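May 3, 2018

Rain until lunch, then bright. Finished the color book from the Plirside library and I'm glad I didn't pay for it. Two hundred pages to tell me that blue calms people down and red makes them hungry. The chapter on yellow says babies cry more in yellow rooms. I went looking in the notes for who had counted the babies and the note pointed to another book of the same kind, which I'm willing to bet points to a third.

All this started with the hallway. It has been the same tired cream since we moved in, and in November I said I'd have it painted by spring. Well, it's spring. The quote from Ultent came this morning: $3,315 for the hall, the stairs and the landing, including something called a color consultation. I called and asked what the job would cost without the consultation. The woman was very nice about it and said they didn't break it out that way. I'm sure they don't.

What they sent along with the quote was a folder with 8 sample cards in it. I laid them along the baseboard and moved them every hour or so as the light came round. By four o'clock I was down to 7, having stepped on one with a wet boot. The one they're pushing is called Estenska, a gray-green that the folder describes as "a color that listens." I read that out loud in the kitchen and got no answer from the dog either. In the morning it looked like a school locker. In the afternoon I liked it quite a lot, I'll admit that, but I also like most things in the afternoon.

The Collet version of nearly the same green is in the hardware store at the bottom of the hill for much less a can. I held the two cards together by the window and I can't tell them apart. My sister says she can. She says the Collet one has "more brown in it" and that I'd regret it in winter. She said the same about the couch, and the couch has been fine.

I keep coming back to whether any of it matters. I grew up in a bedroom with orange wallpaper, big brown circles all over it, and according to chapter 6 I ought to have been a nervous wreck. I slept like a log. The dentist on Mill Road has every wall in that pale blue that is supposed to slow your pulse, and my pulse in that chair does what it wants. Maybe color works on people who've been told it works. Or people paint a room when they're already feeling better, and give the paint the credit. I'd like to see someone try it with the labels off.

The book is also very firm that strong pattern on more than one wall is tiring to the eye, "fatiguing within minutes." No word on who got tired, or how many minutes. I'd think some people hardly notice their walls after a week. I couldn't tell you what was on the ones at my first job, and I looked at those for three years.
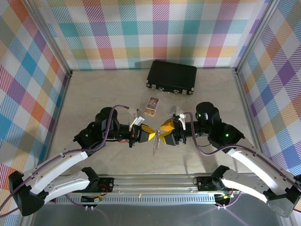
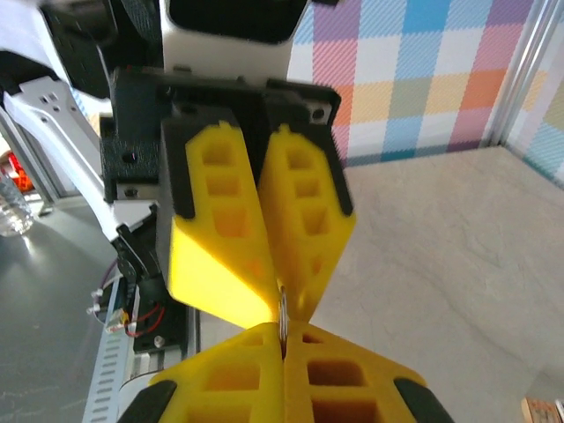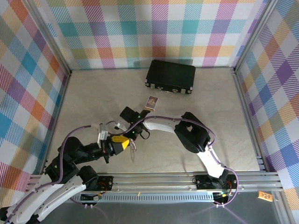 Pastel plaid on three sides in the first and the last, and a good strong yellow in the middle one.

Budget for the whole house this year is $2,000, so Ultent is out whichever way I turn it. I could do the hall myself if I borrow the long ladder. The stairwell is the part I don't like the look of. Ten feet up with a roller on a pole and nothing to stand on but a plank – no thank you. I might just paint as high as I can reach and see if I can live with the rest.

Called my sister back after supper and told her Collet. She was quiet and then asked if I'd thought about wallpaper. I said I'd sleep on it. Need masking tape, a tray, and something to fill the crack over the bathroom door before it gets any longer. Library book is due back on the ninth.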